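Home Syllabus Units Handouts Contact
Search this site Enter keywords Go

Filham Adult Learning - Home Management Basics
Unit 4 handout: Setting up a working counter

Read this before the June practical. Bring it with you, and bring a tape measure.

1. Zones

A kitchen counter does three jobs: storage, preparation and cooking. On a small counter these overlap. The aim of this unit is to decide what gets a permanent spot and what gets put away after each use.

Terms used in this unit:
Landing space - clear counter next to an appliance where a hot dish or a plate can be set down.
Prep space - the largest clear stretch, normally where the cutting board goes.
Back row - items kept against the backsplash. Tall things go here.
Front row - items used every day and moved often.

For the exercises we use 25 inches as the standard counter depth. Measure your own at home and write it on the back of this sheet. If yours is 26, use 26.

2. Appliances

Toaster ovens and toasters give off heat from the top and sides. Read the manual for the clearance your model needs. Towels, paper and plastic bags come off the top before the appliance is switched on. Unplug a toaster when it isn't in use, and coil the cord so it doesn't run across the prep space.

Glass items such as a French press should stand away from the front edge. Bottles and jars can share the back row with utensils.

3. Worked layout

Study the counter and mark the zones on your blank plan (sheet 4B). Start with the cutting board and work outward.

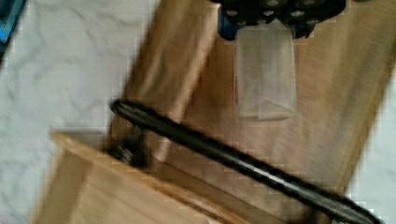
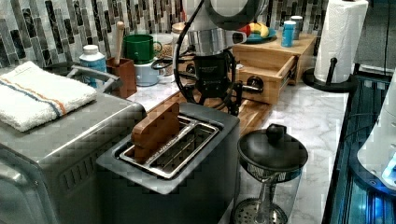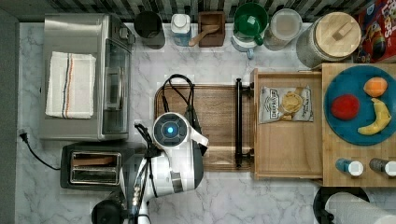 Fig. 4.1 (three views). Marble-patterned counter. Second and third views: toaster oven with folded towel on top, two-slot toaster, wooden cutting board.

Points for discussion:

The toaster and toaster oven are kept close together, so heat stays at one end. What has to be moved before the oven could be used?

In the third view there is a cord with its plug lying on the counter. Decide where you would store it.

The second view has fruit on a plate on top of a wooden organizer box. Stacking saves counter, but a drawer with things on its lid is harder to move for cleaning. Give one other place for the plate.

Mugs are stacked in the same view. Two is fine. Taller stacks belong in a cabinet.

4. Small bags and loose packaging

Plastic bags collect on counters faster than anything else. Sort them before you start prep. Clean ones you plan to reuse go flat in a drawer. Bags that held raw meat go in the trash. Keep all of them away from the toaster.

5. Homework

Draw your own counter to scale, one square to one inch. Label the zones. List every item that lives on it, then mark each one D (daily), W (weekly) or S (seldom). Anything marked S needs a new home - a cabinet, a shelf or the donation box.

The Jarircombe group hands in at the front desk. Everyone else brings it to class.

Reading: Onyshchenko, The Small Kitchen, page 219 to the end of the chapter. The Lindico planning sheets are optional, and copies are in the classroom file drawer.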